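Irside door task pack for the Gokbridge simulator – review after one budget cycle

Posted March 7, 2025

We bought the Irside door pack in October, when our group was deciding how much of the year's equipment money should go into hardware and how much into simulation. I run purchasing for a small lab and I also do a fair part of the robot work, so I have used the pack myself most weeks. This review is for people with the same decision to make.

What you get is a set of simulated doors, frames and handles, a handful of wall sections to mount them in, and scripts that set up opening and closing tasks. It needs a Gokbridge license, which you have to budget for separately. The pack costs $600 per seat for a year. We took 3 seats. Renewal has gone up to $700, and I only found that out when I asked for a quote. Ask for the renewal price in writing before you sign anything.

The other option on our list was a physical door rig from Verbruggen. It is a good product and I would still like one. But the quote came with a lead time of 13 weeks, and it covered one door in one frame. Every extra door was a separate line, and so was the floor anchoring. We also had to think about who would reset it all day. Ruan Adams worked out the floor space and found we would have to give up a bench to fit it.

Installation was easy on two of our machines and slow on the third, which had an older graphics card. Support answered the next morning and the fix was a driver update. The manual lists a minimum card but not a recommended one. If you are pricing workstations along with the pack, go one step above the minimum. We ended up replacing that card in December, and it was not in my original plan.

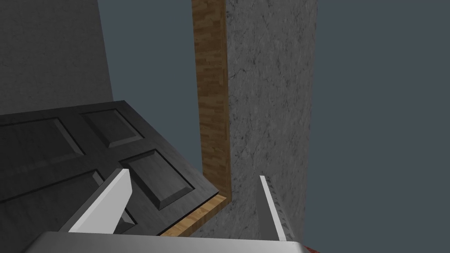 Budget for camera views before you budget for more doors. The stock setup gives you a room view and a gripper view, and the gripper view is the one we use to judge whether an approach is any good. With the dark paneled door it does the job: you can look between the two white fingers and find the corner where the wood-grain edge of the door meets the jamb, and that is the place we care about most. The drawback is that the gripper body takes up the whole bottom of the view, so anything lower down is hidden. Extra camera positions are sold as an add-on. Andor Jakab wrote his own in an afternoon, so if you have someone who can script, skip the add-on.

The looks of the materials are mixed. The raised panels catch light along their bevels and read clearly, even at a steep angle. The wood on the jamb is made of short stacked pieces of grain and looks repetitive up close. The marble wall is fine. I would not pay more for better textures, but Yaowalak Suksawat, who trains our vision models, would, and she asked me to say so. She changes the textures herself before each run.

Hinge friction can be set per door, and the settings save properly. Closer springs are weaker than I would like, and there is no weather seal at all. If your real doors have seals, expect to do part of your tuning on the real thing and leave money for it. We put aside a share of the hardware budget for that and have spent most of it.

We also tried the Starkia door set for a month. It is cheaper and runs faster, but the frames could not be edited, and that ruled it out for us.

Would I buy Irside again? Yes, for two seats. The third sat idle most of the winter and I am dropping it at renewal. A lab with one person on door tasks should buy one seat and a decent graphics card. A lab that needs contact forces it can trust should get the Verbruggen quote early, given the wait.

Four stars out of five. I took one off for the renewal price and the thin manual.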